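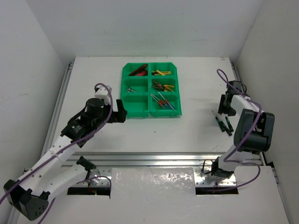 Tool tray

Search the encyclopedia Enter a word or phrase Go

Mar 10, 2019
By the Household and Trades desk

A tool tray is a shallow, open container, usually divided into sections, used for keeping small hand tools within easy reach of the person working with them. It is one of the humbler members of a large family that also takes in the toolbox, the tool chest, the tool roll and the carpenter's tote, and it has been a companion to so many different trades over so many years that it would be hard to say which of them has the best claim to it. Shoemakers had them, and so did clockmakers, bookbinders, saddlers and people who mended fishing nets.

Name

The word "tray" is an old one in English and at first meant a flat board or vessel, often for food. Its use for tools came later, and in many workshops it never quite caught on. Older craftspeople in the river towns of Ploltodari still call the thing a "till," a word they share with chest makers, who use it for the small lift-out box that sits across the top of a tool chest. In Obura the usual word is "bench dish," and a visitor who asks for a tray in a hardware store there may very well be shown something for serving tea.

History

Early trays were simply hollowed out of a single piece of wood, with no divisions at all, and the tools lay together in a heap. Dividers seem to have come in with the finer trades, where a good edge could be ruined by knocking against its neighbor. The earliest written mention from Obura is in a saddler's household list of 1709, which sets down "one dish of five rooms, with the awls" between a pair of boots and a feather bed. The five "rooms" are generally taken to be compartments, although one or two writers have wondered whether the saddler was describing a sewing box.

Through the next century the trays were made by the same joiners who made drawers and candle boxes, and they were put together in much the same way, with thin slats slotted into one another and a base pinned on from underneath. Very few have come down to us. They were working things, and when one split it generally went into the stove.

The big change came with pressed metal, and later with molded plastic. The Atov works, on the south side of Obura, began by stamping baking pans and found that its smaller pans were being bought by mechanics, who liked them for nuts and washers. The company took the hint and added ridges to keep things from rolling together. Its first true tool tray, listed in the catalog as No. 761, stayed on sale for so long that many people in the town still use the number as a name for any tray of that size, whoever made it.

Design

Most trays are rectangular, with a raised lip all the way around. Beyond that there is a great deal of variety. The number of sections depends on the trade, and so does their shape: engravers like long, narrow channels, which let each graver lie by itself, while electricians tend to ask for squarer spaces that will hold a handful of connectors as happily as a pair of cutters. Corners may be square, rounded or cut off at an angle.

The Totent pattern, named for the village where it was first sold, has 2 layers, the upper one sliding back to show the lower. It is a lovely thing to use when it is new. With age the runners wear, and owners rub them with candle wax every so often, a habit that gives an old Totent tray a faint and rather pleasant smell of church.

Lining is another matter on which people hold strong opinions. Felt is kind to sharp edges but holds dust and damp. Cork is tougher and can be brushed clean. Leather was once common in the better trays, and scraps from the saddlers' shops were sold in Obura by the bundle for just this purpose.

Use and custom

How a tray is filled is very much a personal affair. Some workers put the tools used most often nearest to hand, and others group them by kind, with everything that cuts in one place and everything that grips in another. Apprentices in Ploltodari were traditionally expected to empty the tray each evening, wipe it out and lay everything back exactly as it had been.

Collecting

Old trays have a modest but loyal following. The folk museum in Obura keeps 4000 pieces of workshop furniture, trays among them, and opens its storerooms to visitors each September. Plain wooden trays with no maker's mark are still inexpensive at country sales, and they are often sold with a few odd tools left in the bottom.

See also: Carpenter's tote; Tool chest; Tool roll; Workbench

Contact us | Copyright 2019, all rights reserved | Back to top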